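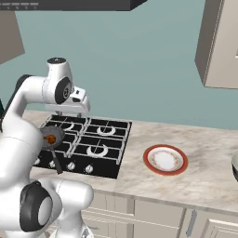
To: the kitchen track list
From: Fedir Didenko
Subject: Re: Pan to plate task, what counts as finished?

Hello everybody,

I answer Rosalía's message below, because four of the teams wrote to me with almost the same question and I prefer to answer one time for all. Please read to the end, there is a change in the deadline too.

Rosalía Toledo wrote:

> Hi Fedir, hi all,
>
> We are the Manzano team (Noelia Cantero, Gonzalo Benítez and me). We have the arm reaching the cooktop and going back to the counter without hitting the hood, so we are happy with that part. Our problem is the scoring text. It says "the food must be on the plate at the end of the episode." Our controller sometimes leaves the food half on the rim. Does that count? Noelia says yes, Gonzalo says no, and I don't want to lose points because of grammar.
>
> Second question. Last year the teams were allowed to reset the arm between attempts. Is it still allowed? If the answer is no, we need to rewrite the part that returns to the home pose, and it will cost us a lot of evenings.
>
> Third, are we allowed to push the pan? Our gripper touches the handle in maybe one attempt of ten and the pan turns a little.
>
> Thank you,
> Rosalía

Good questions, and the first one is my fault. I wrote the scoring text late at night and I should have asked a second person to read it.

1. What counts as on the plate

The scoring script looks at the center point of the food and at the outer edge of the plate, seen from above. If the center point is inside the edge, and the food touches the plate, and the gripper is open and has moved away, then it is finished. So half on the rim can be finished or not finished, it depends on which half. Noelia and Gonzalo can both be a little right. The food must also stay there until the episode ends. One team had a nice placement and then the arm swept over the plate on the way home and took everything with it, and the script gave zero. I looked at the log and I agree with the script.

I will put the new wording in the rules file this evening. Please tell me if the wording is still unclear, my English is better when I write code.

2. Reset of the arm

No, the reset is not allowed this year. You have one episode, and inside this episode you can try as many times as you want, but the arm must come back by itself. I know it is more work. Asnakech Mamo, who ran the track before me, looked through the old results with me and we found that the reset was hiding most of the planning mistakes. Teams had a strange elbow position after the first try, and the reset made it disappear, and then they learned nothing about it.

A suggestion for the Manzano team: you don't need to rewrite everything. Keep your home pose function, but call it with a middle point over the open counter, to the right of the plate. The path from there is usually free.

3. Pushing the pan

Touching is allowed. Pushing is allowed too, if the pan stays on the grates. If the pan falls to the counter or to the floor, the episode stops and you keep only the points from before. Please don't use the pushing as a strategy. In the spring somebody tried to bring the whole pan to the plate by pushing it along the grates, and the physics engine did not like it – the pan went through the wall.

Now some things that other teams asked and that are useful for all.

The grip on small objects. In the warm-up exercises you also have small objects on the counter, and many teams close the gripper too low. The fingers touch the marble first, the contact solver pushes back, and the object jumps away. Start your descent more slowly and stop a little above the surface. You can read the contact force from the wrist, there is a function for it in the Drolberg wrapper, it is only badly documented. Look in the folder "extras".

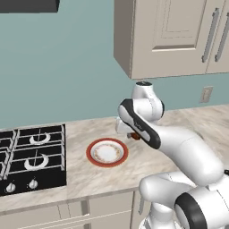

The second thing is the approach from the side of the upper cabinet. When the forearm comes down steeply, the wrist goes up, and there is not so much space under the cabinet as you think. The collision check in the wrapper uses simple boxes, and the box of the wrist is bigger than the wrist which you see on the screen. So you can get a collision message when your eyes tell you it is free. This is not a bug in your code. I asked the other maintainers if we can make the box smaller, but for this season we keep it, all the teams have the same box.

The third thing is the random start. In the final run we will use 200 episodes for each team. The position of the food in the pan changes, and the angle of the handle changes a little. The plate moves only inside a small area on the right side of the cooktop. The knobs are only decoration in this track, please don't spend time on them. (One team asked very politely if they must turn off the gas first. I like this team.)

About the deadline. The lab cluster at Parirent will be down for two nights in May for the new cooling, and some of you train there. So I give everybody more time: the submission stays open until 18:00 on the last day of the month, and not noon like in the old calendar. The late submissions will go in the table but without a place.

We have 13 teams registered now. If you are registered and you still didn't upload the test submission, please do it this week. The test submission can be very bad, I only want to see that your container starts on our machine. For two teams it didn't start because of the Python version, and it is better to know it now than in the last hour.

The video call for questions will be at 16:00, same link as before. Asnakech will be there for the first half. Bring your logs, and if it is possible cut them before – last time I received a log of one full night and my mail program closed.

Rosalía, please write to me if the middle point doesn't work for your arm. Send me the joint values at the moment when it gets stuck, it is enough for me to try it here.

Best regards,
Fedir

P.S. The Pralitz team is looking for one more person who knows motion planning and is free in the evenings. Write to them directly, their address is in the list of teams.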